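**Oveck Desk Bin, eight-sided, from Veltero**

We started making the Oveck because so many of you wrote to us about empty drink bottles piling up by the keyboard, and a proper kitchen bin is far too much bin for a desk. It's a small, light, upright thing with a wide mouth and eight flat sides, meant to live right where the drinking gets done – no walking down the hall with an armful of empties. It sells best in December, when people tidy their offices before the holidays, but we're happy to send you one any time of year.

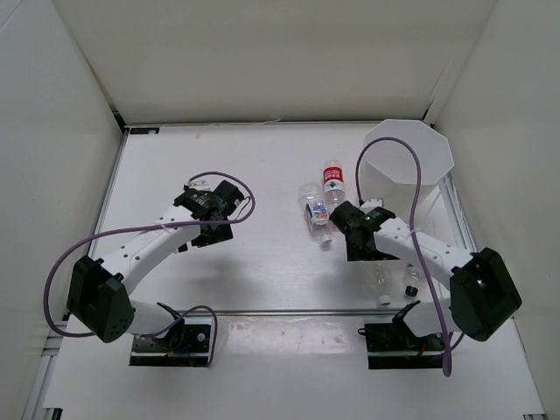

Riet Lambrechts: I bought two for our sewing room in Mellor and ended up going back for 5 more. Water bottles go in one, fabric scraps in the other. My only wish is for a lid, please!

A lid is on our list, Riet, and we do hear you. For now the open top stays, and a bottle can go in cap and all if your local recycling takes them that way. Ours in Flikthorpe does, though it's worth a quick look at your own town's rules. Leave the label on or peel it off, as they prefer. 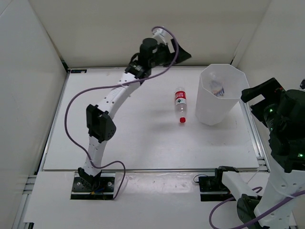 *Annelies De Smet*

Wipe the bin with a damp cloth and a drop of dish soap, and let it air dry upside down. Please keep it out of the dishwasher – the heat is hard on it.

Item no. 476. Sold singly or by the carton of 48. For orders over 2,000, write to us first and we'll work out shipping together.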